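Why I Stopped Drinking Coffee After Lunch (and What I Drink Now)

I have been a terrible sleeper since college, and for most of that time I blamed everything except the obvious. The mattress. The neighbors. The moon, for one whole winter, when I was reading a lot of stuff online about the moon. I bought a pillow shaped like a kidney bean. I bought blackout curtains and hung them wrong, so that a stripe of streetlight came in and landed right across my eyes like a spotlight on a very tired opera singer.

Meanwhile I was drinking coffee until dinner.

Let me back up. I work from home, at a desk that is also the kitchen table, and the coffee maker lives close enough that I can reach it without fully standing up. You can see how this goes. Morning cup, second morning cup, the one after lunch because lunch makes me sleepy, and then the one I thought of as the "social" cup, even though the only one here to be social with is the cat. And if I went over to my friend Cauã's place in the evening there would be an espresso too, because Cauã Rezende does not let a person sit down in his kitchen without putting a tiny cup in front of them. I love this about him. It was also wrecking me.

It came to a head in July. We had that long hot stretch when the whole building felt like the inside of a sock, and I was lying awake at 2 in the morning with my heart going like I'd just run for a bus, composing an angry email in my head to a company that had sent me the wrong size of furnace filter. I had already gotten the refund! The filter people had been lovely! And there I was, fighting them in the dark.

So I got up, sat on the bathroom floor (coolest spot in the apartment) and tried to remember everything I'd had to drink that day. It was coffee. Every single thing was coffee, apart from a few mouthfuls of water when I brushed my teeth.

I decided right there on the tile that I'd have no coffee after lunch. Mornings could stay exactly as they were. I know myself, and if I'd tried to quit the whole thing I would have lasted until breakfast.

The first week

The first week was bad, I'm not going to dress it up. I got a headache that sat behind my left eye like a lodger. I was snappish on the phone with my sister, who had only called to ask about a casserole dish. I kept walking over to the coffee maker and putting my hand on it, the way you'd pat a horse.

What surprised me was how much of it had nothing to do with being tired. It was the getting up. I'd finish some boring chunk of work and my whole body would go, okay, now we make a cup, now we stand here and look out the window while it drips. Take that away and I just sat there feeling like I'd missed a stair. I needed a new thing to go and get.

So I tried things, and since a couple of you asked in the comments last time what I ended up with, I'll go through them.

Decaf. Fine! It's fine. I had a bag of the Grollosero decaf and it tasted like coffee heard through a wall. I still keep it around for rainy days. My trouble with decaf is that it makes me want the real one, a bit like how looking at vacation photos makes me want to quit my job.

Herbal tea. I wanted to be a herbal tea person so badly. I pictured myself with a big mug and a cardigan. I bought a sampler box and worked my way through it, and apart from the peppermint they all tasted to me like the smell of somebody else's bathroom cabinet. The peppermint stayed. I have one most nights now after the dishes are done.

Fizzy water. Loved it, drank way too much of it, burped through a work call. We move on.

Hot water with lemon. My grandmother drank this every day of her life and I always thought it was a punishment. It's really nice? I don't know what to tell you. I owe her an apology. She used to keep half a lemon in the fridge door, cut side down on a saucer, and now there's one in my fridge door too, and every time I open it I hear her telling me to stand up straight.

Plain water. This is the big one, and I realize it's the least exciting sentence ever published on this blog. I started drinking plain water in the afternoon, on purpose, cold, and it turns out to be what I wanted about half the times I thought I wanted coffee.

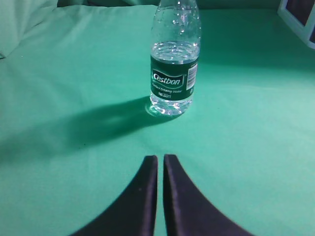
7 min read

My one rule with the water is that it has to be on the table before lunch. If it's in the fridge it might as well be in another state. I used to fill a pitcher, a nice glass one from a yard sale, and it was so heavy when full that I'd avoid lifting it, which defeats the purpose of a pitcher. Now it holds wooden spoons. A bottle works better for me because I can grab it while I'm on the phone and walk around with it, and because I can see how far I've gotten.

(Yes, I refill them. Yes, I do own a fancy metal one. It lives at the back of the car, where it rolls around and scares me on left turns.)

About the sleep

Okay, the part you came for. Did it work?

Kind of! Mostly! The first few nights were no different and I was ready to write the whole thing off. Then somewhere in the second week I went to bed with a library book, a fat old mystery with a cracked spine, and woke up with it on my face and the lamp still on. It was morning. Birds and everything. I lay there feeling like I'd gotten away with something.

It isn't like that every night. I still have the occasional 2 a.m. trial in which I prosecute someone who was mildly rude to me at the post office. But it used to be most nights and now it's the odd one, and when it happens my heart isn't banging away, so I can usually bore myself back to sleep by trying to remember the layout of my elementary school. I start at the front doors and I've never made it past the gym.

The mornings are the real difference, though. I get up at 8 and I'm up. I used to need the first cup just to be able to make the first cup, if that makes any sense. These days I'll feed the cat, open the blinds and wander around a bit before I even turn the machine on, and then I sit down and drink it properly while it's hot. It tastes better too. I think I'd stopped tasting it somewhere along the way. When I had over 100 little sips of the stuff going from morning till dark, no single one of them stood a chance.

I should say that I'm not a doctor or a sleep person or any kind of professional. I have friends who can have a double espresso with dessert and drop off like puppies. Cauã is one of them. He thinks this whole project is hilarious and has started serving me hot milk in the tiny cup, with great ceremony, on the saucer and everything, with a little spoon. I pretend to be offended. It's really good milk — he puts a bit of cinnamon on it.

Things that went wrong

I don't want to make it sound like one smooth ride, so here's some of the mess.

I went to visit my aunt out in Ikthorpe for a long weekend and fell off the wagon completely. She makes a pot in the afternoon and brings out a cake, and I'm sorry, I'm not going to sit across from that cake with a glass of water like I'm waiting on test results. I had the coffee. I had seconds. I was up half the night listening to her grandfather clock, which is slow and also somehow loud. Worth it for the cake, and I'd do it again.

I also tried one of those reminder apps, Bindeo, which was supposed to nudge me to drink something through the day. It had a cartoon cloud that got sadder and sadder if you ignored it. By the end of the week I was lying to the cloud. I'd be nowhere near a drink of any kind and I'd tap "yes, I had some!" just to cheer it up. Deleted.

And I had to figure out what to do about the bakery. I walk down to Kołodziej most afternoons to stretch my legs, and for years my order was a large coffee and one of the poppy seed rolls. I was weirdly nervous about changing it. The woman at the counter starts pouring when she sees me come through the door! I rehearsed it on the way there like I was breaking up with someone. Then I said, "Just the roll today, please," and she said, "Sure," and gave me the roll. I had a whole speech ready. I ate the roll on the walk home and got poppy seeds all down my scarf.

What I haven't solved is the late afternoon slump, that dead stretch when the light goes yellow and every email looks like it was written in another language. Water doesn't fix it and neither does lemon. Lately I've been going out to the back steps and just sitting there for a bit, and the cat comes along and glares at pigeons. It helps a little. My sister says I should try doing squats, but my sister says that about everything.

If you've got a trick for that hour, put it in the comments, please. No squats. And if anyone knows how to hang blackout curtains so they actually black anything out, I've still got that stripe.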